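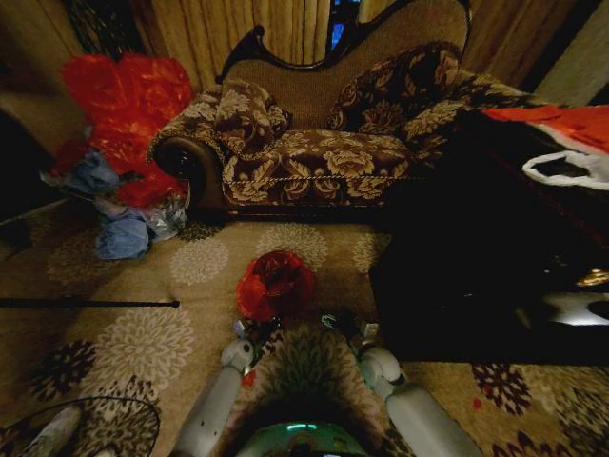 Brelto Two-Arm Home Unit: Rules for Safe Use

The Brelto is a two-arm pickup robot for homes and small offices. It lifts light, soft items off floors and puts them in a bin or on a low surface. Read this page before you order. The warranty from Wandeo applies only when the unit is used as set out here.

Floor and room
Keep a clear strip of 40 inches in front of the unit while the arms are moving. Rugs are fine if they lie flat. Tape down or remove any rug with a curled edge. Cords, rods and toy parts should be off the floor before a run. The unit will work in dim rooms, but it moves at reduced speed and may ask you to confirm an item.

People and pets
Adults may be in the room. Children under 15 may not be in the room unless an adult has the stop remote in hand. Shut pets out. Do not reach between the arms, even when they are paused.

Plastic bags
Thin bags are the item we get the most questions about. Set the grip to Soft. One bag per pick. Check bags for glass, blades and liquid first, and tie off anything with contents. Do not leave picked bags where a small child can get at them. If film gets wound into a gripper, press Stop, unplug the unit and pull the film out by hand. Never cut it out with the power on.

Checks
Before each run: stop remote, gripper pads, floor strip.
Every 100 hours: arm joints, cable covers, battery contacts.
Write the results in the log that comes in the box. Service shops will ask for it.

Training
Owners who rent the unit out must take the short course, held at our Hunville site and taught by Shakuntala Kandpal. The next one is in September. Cost is $64 per person, and the course book is included.

Parts and service: Nasrallah Supply, Hunville. Ask for Munther Rawashdeh.

Page revised 2024-06-30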